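App removed from the store after government ban - do I lose my data?

Posted by Marcela Slanina
I use Pidodico for notes and small file transfers. Our government put it on the blocked list in April and it's gone from the store. It still opens on my phone but won't sync. I have 554 notes in it and paid for the yearly plan. Can I get the notes out, and will I get a refund?

Namboodiri
Same thing happened to me with another app. Just use a VPN.

Trindham
I wouldn't start with a VPN. Check what your country's order says first, as some of them cover users too. Your notes are stored on the phone as long as you don't uninstall. Go to Settings, then Backup, then Export to file. It does 300 notes at a time, so you'll need two runs. Copy both files to a computer before you touch anything else.
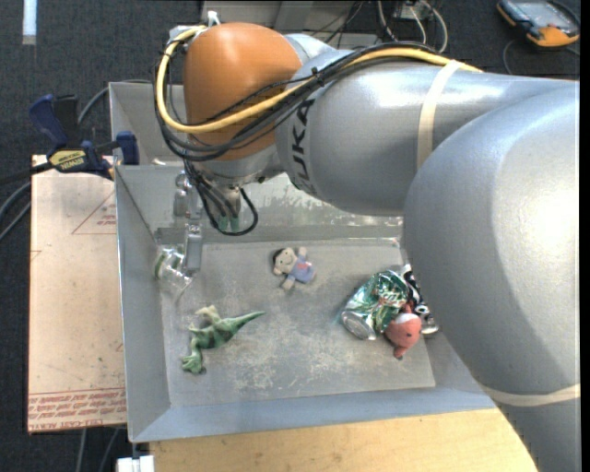

For the refund, ask the store and not the developer. I got mine after 30 days - only the unused months, though. Turn off auto-renew as well.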